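Capítulo 2
La oficina abierta: luz, mesas y vidrio

¡Qué poco miramos las oficinas en las que pasamos media vida! Entramos, dejamos el abrigo, buscamos un enchufe y ya estamos trabajando, sin haber levantado la vista al techo. En este capítulo vamos a levantarla muchas veces, porque el techo es donde empieza casi todo lo interesante de una planta abierta – y también donde se cometen los errores más caros.

En el capítulo anterior medimos despachos cerrados. Ahora quitamos los tabiques y el problema cambia por completo: la luz de una zona se cuela en la siguiente, las voces también, y una mesa redonda colocada junto a un paso se convierte en sala de reuniones aunque el plano no lo diga.
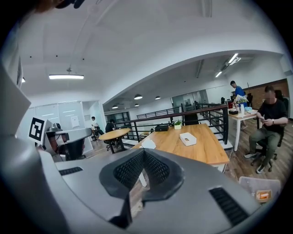
La interiorista Serpil Kılıçarslan, a quien debemos buena parte de los ejercicios de este libro, suele pedir a sus alumnos que recorran una planta sin plano y dibujen de memoria dónde cambia la iluminación. Es un ejercicio estupendo. Las luminarias lineales acompañan bien el trabajo continuado; las lámparas colgantes, en cambio, bajan la escala y marcan un lugar aparte, casi una habitación sin paredes. Quien las combina con cuidado puede ordenar una sala entera sin levantar un solo muro.

Después llegaremos al vidrio, mi parte favorita. Una mampara acristalada separa el ruido y deja pasar la mirada, pero exige pensar en reflejos, en carpinterías y hasta en dónde se pegan los avisos.

Trabajaremos con el proyecto Sudutano, una planta de 435 metros cuadrados con 34 puestos, que volverá en los capítulos siguientes. Antes de pasar al apartado 2.1, tome papel y lápiz y dibuje el techo de la última oficina que visitó – con todas sus lámparas, si las recuerda.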